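4 min read

Sofia Tsakiris has a drawer full of thumb braces. She keeps it because people at Barnix still come looking for one, and because, she says, "it's the only part of my old job that fits in a drawer."

For nine years she ran the packing line, where small hardware (hinges, brackets, cabinet pulls, the screws nobody can find later) goes into cardboard trays and the trays go into boxes. Now she runs what the company calls the teaching floor. Her title changed in October, her parking spot did not, and she has opinions about both.

The idea is simple enough to fit on the slide management used to announce it. Packers pick up a hand-held gripper, do the job with that in place of their fingers, and the recordings go to train the arms that will do part of the packing later on. Barnix licensed the software, which is called Drakos, and put the whole thing upstairs in what used to be sales.

"Sales had the nice windows," says Tsakiris. "Then sales went home to work and we got the nice windows. So automation has done one thing for me already."

I visited expecting something grim, or at least something shiny, and was handed a coffee and told to watch where I put my feet. People were working at tables and talking about a soccer match. Manolis Tsolakis, who has packed brackets for longer than he cares to put in print, gave me the short course on the gripper. You squeeze, it closes. You squeeze too hard, the bracket skates off the table, and everyone hears it.

"The first week I felt like a man eating soup with barbecue tongs," he says. "I've had these hands fifty-eight years. They know what a bracket is. Then somebody gives you a plastic claw and says, show us what you know, but with this."

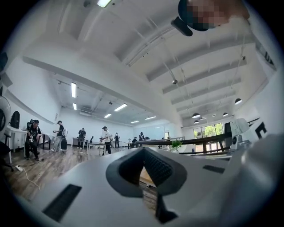 The teaching floor at Barnix, seen over a hand-held gripper.

He got better. A good session for him is 38 clean recordings, and a clean one means he neither dropped the part nor stopped halfway to scratch his ear. The scratching is a bigger problem than you would think. Early on, the reviewers sent back a batch of his work with the note "unexplained pause." He had been trying to remember whether he'd locked his car.

"On the line, a pause is mine," he says. "Up here it's data."

I asked whether that bothers him. He thought about it for long enough to ruin a recording.

"It bothers me that they were right. I hadn't locked it."

The person who sends such notes is Vasiliki Papadakis, and she would like it known that she was a packer too. She moved to reviewing when her shoulder gave out, and she now watches other people's packing on a screen for most of a shift. Her notes have softened since the early days. "Unexplained pause" became "short break?", with a question mark, at the request of several people who had begun quoting the original at home to their spouses.

"You learn who's who without seeing a face," Papadakis says. "Manolis goes in from the left, always. Dionysis lines everything up before he'll touch it, like he's setting a table for his mother-in-law. I could tell you who didn't sleep. I don't tell anybody, but I could."

That last part has been the sorest subject in the building. When the project started there was no rule about who could look at the recordings or what for, and a supervisor downstairs let slip that they might be handy at review time. The uproar was brief and loud. Tihomir Mujić, the shop steward, got it in writing that nothing recorded upstairs could be used to rate or discipline the person who recorded it. He carries a copy folded in his wallet, behind his driver's license, and produces it with very little encouragement.

"They said, Tihomir, we'd never do that," he says. "I said, wonderful, then you won't mind signing."

He also got the pay settled. Time on the teaching floor earns an extra 95 dollars a week, which he calls "not an insult" and the company calls "a significant premium." What he did not get is a promise about jobs after the current agreement runs out. Barnix has 116 people in packing. Management says it expects to shrink that through retirements and transfers. Mujić says he expects to get older, too, but he would like to see the details.

Tsakiris sits in an awkward spot here and knows it. She picks the people who come upstairs, she likes them, and what they are teaching the arms is how to do what they do. She has heard the joke about training your replacement. She has heard it, by her own reckoning, from every single person who has come through the door, and each of them believed it was new.

"I don't have a comeback," she says. "Some of that work should go. I packed hinges until I couldn't open a jar. If a machine wants the hinges, God bless it. What I want to know is who gets the good jobs that are left, and whether they're going to be people from the line or some kid with a certificate."

So far it has been people from the line. Dionysis Fragkou, the table setter, has been learning to set up the arms, a task he describes as "mostly apologizing to them." The downstairs trial is on a single tray size for one customer, Studside, and the target is 270 trays an hour. Asked how close they are, Fragkou looked at the ceiling and said the trays were very nice trays.

What stumps the arm, he says, is the bag of screws. A packer gives it a little shake so it lies flat, without knowing she's doing it. The arm sets it down exactly as it found it, in a lump, and then the lid won't close. So now everyone upstairs has been asked to do the shake on purpose, and half of them have forgotten how it goes.

"You try it," Tsolakis told me, and handed over the gripper and a bag. I shook. The bag landed on the floor by his shoe.

He picked it up with his hand.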